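Print this page
E-mail this to a friend

A Friday at the Ranness supplement works

I take a fair few vitamins, I'll admit it. Vitamin D from the first dark morning until the clocks change, magnesium when my calves play up, and a rather expensive fish oil that my sister swears by. So when Ranness put a notice up in my chemist's window saying they were opening the factory for visitors in September, I had my name on the list before I'd paid for my cough sweets!

The works is out past the retail park, behind a tile warehouse, and I drove by the turning twice. You sign in, hand over your watch and rings (mine took some soap) and get a hairnet, a white coat and a pair of blue overshoes that make everybody walk like a duck. Then they split us into two groups and off we went, starting with the goods-in bay. It smells of cardboard and, very faintly, of oranges.

Everything that arrives sits in a caged area with a yellow label until the lab has passed it, and then it gets a green one. Our guide was Asger Nørgaard, a tall man with a soft voice, which was a shame as the fans were going full blast. I stood at the front and still missed bits. What I did catch was that each drum of powder has a sample taken from it, even when twenty drums come from the same supplier on the same lorry. I'd have thought you could just do one and be done with it.

Next came the blending room, which we only saw through glass. There's a big steel blender they call the Ovent, after the firm that made it, and it turns over and over like a slow tumble dryer. They told us to watch for the colour. A cranberry blend goes in with the white stuff sitting on top and the pink underneath, and you stand there thinking nothing's happening, and then you look again and it's all one shade. I could have stayed there all morning.

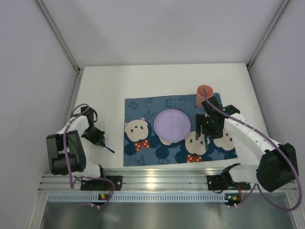
Wysocka wanted to know why there had to be so much white stuff in the first place, when what she was paying for was cranberry. A few of us nodded, as I think we'd all squinted at the back of a tub and wondered the same. Asger said it was a fair thing to ask. A tablet needs something to bulk it out so it's big enough to pick up, something to hold it together and something to stop it sticking to the press, and then a thin coat so it goes down easily. He passed round two tablets in little bags, one made properly and one without the binder. The second was mostly dust by the time it got to me.

She wasn't completely won over, I have to say, and asked why they didn't use capsules for everything. He said they do make some, but you can't squash as much into a capsule, so you'd be taking two or three where one tablet would do. I hadn't thought of that. I'm not wild about swallowing one.

Then the press itself, and oh, the noise. We had ear plugs and I could still feel it in my teeth. The number chalked up on the board by the door was 1,704, which was tablets a minute, and underneath somebody had written 1,838 with a smiley face next to it. That was the best they'd managed on that machine, apparently. A lad in a blue hairnet takes a handful off the line every so often and weighs them, measures them and drops a few into a sort of glass tube of warm water to see how long they take to fall apart. Ours took four minutes. I was oddly proud of them.

We had tea after that, in the canteen upstairs, with proper biscuits and a table of things to buy. I'd hoped for staff prices but it was only a little off. I came away with a tub of the Seder vitamin D, which is their own label and holds 183 tablets, an odd sort of number that I meant to ask about and forgot. Half a year's worth, I suppose, if you take one a day and don't drop any down the side of the sofa.
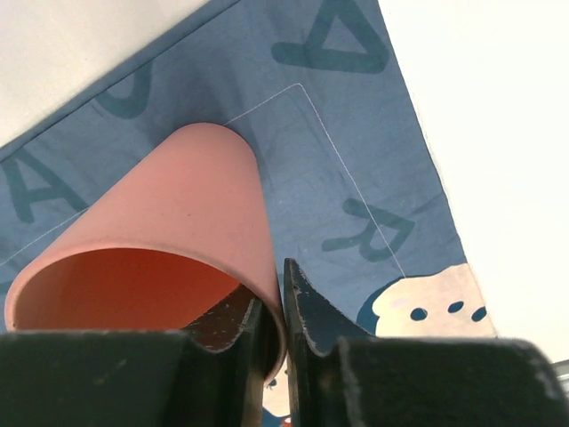 The packing hall was the last stop, and I liked it more than I expected to. The tubs come down the belt with their mouths open, get filled, get a foil seal and a lid, and then go under a little printer for the batch number and the best before date. Asger picked one off the end and showed us how they can go from that number right back to the drum in the yellow cage, and who signed for it. They keep a couple of tubs from every batch in a store room too, right up until they go out of date and a bit beyond, in case anybody writes in with a complaint. I asked what people complain about. Mostly the cotton wool, he said, or that there isn't any cotton wool these days.

A few practical things if you fancy going. Wear flat shoes, as there are metal stairs with holes in them. The whole visit took just over two hours including the tea, and there's nowhere to sit until you get to the canteen, so do tell them when you book if your knees are bad (they found a stool for one gentleman and carried it round for him, which was kind). No phones beyond the coat pegs. Parking's free, but go in by the second gate because the first is for lorries and the man there gets cross.

They're running it again in the spring and my sister wants to come, so I've put us both down for a morning one. I'll ask about the 183 then.

Print this page
E-mail this to a friend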